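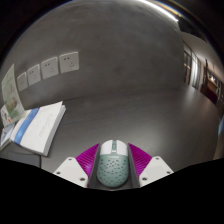
3. The fault: slipping of the object during the hold

3.1 What happened

The task in this part of the project was simple. The operator closes the hand-held gripper on a computer mouse, lifts it from the desk, holds it upright and puts it down at another place. We recorded 88 trials with the mouse on the desk in the Grotitholm study room. In 7 of them the mouse turned between the fingers during the hold, and in one of these it fell to the desk. The mouse was not broken, but the scroll wheel made a noise afterwards and we replaced the mouse for the remaining trials.

At first we did not notice the turning. The operator looks at the goal position and not at the fingers, so the fault was found only later, when we watched the recordings. We had by then already given the first part of the data to the Pitkänen group, and we had to write to them and ask for it back.

3.2 Search for the cause

We suspected the magenta soft pads. They have fine diagonal ridges, and the shell of the mouse has a honeycomb pattern of round holes. Our idea was that the ridges touch only the edges of the holes and the contact becomes too small. To test this we covered the shell with smooth tape and made ten more trials. The mouse turned again in one of them, so the holes cannot be the only cause.

The second suspect was the mounting. Each finger has a white plastic plate which is fixed with screws. When we checked the screws by hand, two on the left plate were loose. With loose screws the plate can tilt a little under load, and then the left finger presses lower than the right finger. This makes a turning force on the object. The log of the Zondton recorder shows 1,677 closings of the gripper since the last time the screws were tightened. The Skallska manual, which we used for the assembly, asks for a check every 300 closings. We had read this line but we did not put it in our own checklist.

3.3 Correction

All screws were tightened on 6 September 2019 and marked with a line of paint, so that a movement can be seen. We then repeated the mouse task with the tape removed, and the mouse did not turn in this series. The series was short — we do not claim that the problem is solved for heavier objects.

The seven bad recordings are kept in a separate folder and are not used in the results of chapter 4. The screw check is now the first line of the checklist, before the battery and the memory card.

3.4 Open points

We did not measure the closing force. A force sensor was ordered in September but it did not arrive before the end of the project.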